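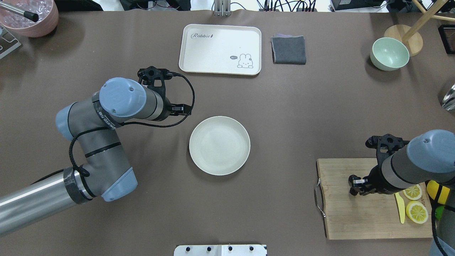
Setting up a drinks and snack table: your questions

How do I get my lemon slices nice and even?
Take your time with it! A small knife and a steady cutting board will do the job, and if one slice comes out bigger than the other, pop the big one on the plate and keep the little one for a glass. Shengli Guo, who runs our Saturday table at Drornivstead, cuts hers 15 minutes before people arrive.

Do I really need a tray?
We think so, yes. Ours is the off-white one with "Rabbit" written in one corner and a little rabbit saying hi in the other, and the kids go straight for it (so do a fair few of the grown-ups). Keep a folded cloth right beside it for drips, and leave the middle of the table clear so you've got somewhere to put things down.

Should cherries keep their stems?
Leave them on, please. They're easier to pick up that way, and they look lovely on a bamboo board.

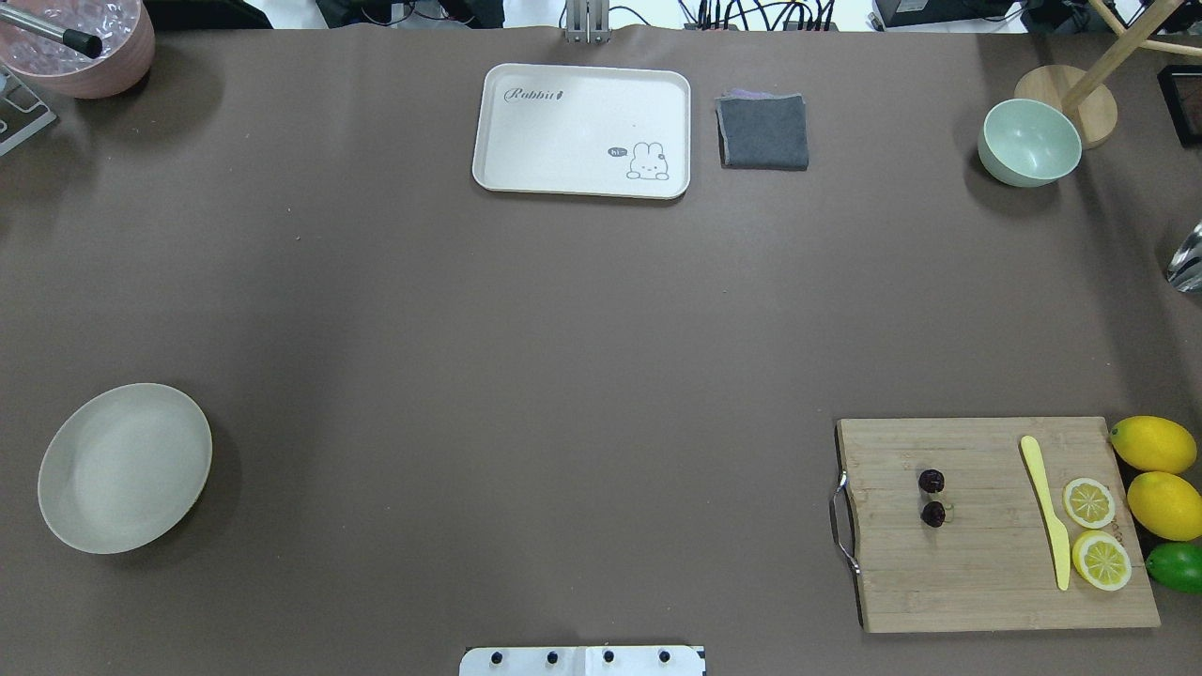

How big a table do I need?
Ours is 120 cm long, and that's plenty for a small crowd. If you're using a favourite old table from home, measure the doorway first!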